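Moltis and Pisinov agree to open border road to local traffic

March 30, 2020

After years of talks that went nowhere, the town councils of Moltis and Pisinov have signed a deal that lets people living on either side of the border use the old valley road again. It is a big day for both towns, and the mood at the signing in the Pisinov market hall was closer to a family reunion than a diplomatic event!

The agreement covers residents who hold a local crossing card. They will be able to drive, bike or walk between the towns from 7 in the morning until 10 at night, and they won't have to take the 65-kilometer detour through Šimko that has eaten up so many mornings. Farmers with land on both sides get the same rights, and they can bring tractors and trailers with them.

Both councils had to give some ground. Moltis wanted the road open to trucks, while Pisinov wanted a limit on evening hours and a firm promise on repairs to the bridge. The final text keeps heavy trucks on the main highway and splits the bridge costs evenly. The two national governments signed off on the plan last November, which left the towns to work out the details between themselves - and they did it in just 2 rounds of meetings.

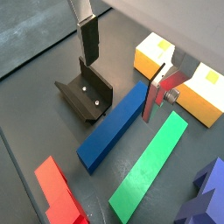
Will people from other towns be able to use the road?

Only people registered in Moltis or Pisinov can apply for a crossing card at first. The councils have agreed to look at adding the village of Nisto once the first year is over, and its mayor's office has already sent a letter asking to be included.

Cards are free and stay valid for up to 10 years. Applications go through the town halls, by mail or online, and children can be listed on a parent's card. Anyone carrying goods for sale will still have to use the main checkpoint and fill out the usual customs forms.

The deal also sets up a joint council meeting every spring, held in one town and then the other. Roads, school places and shared fire service coverage are already on the list for the first one, and the public will be allowed to watch and ask questions. For two towns that spent so long talking past each other, that is a wonderful change.

The opening date for the road will be announced once the bridge has passed inspection.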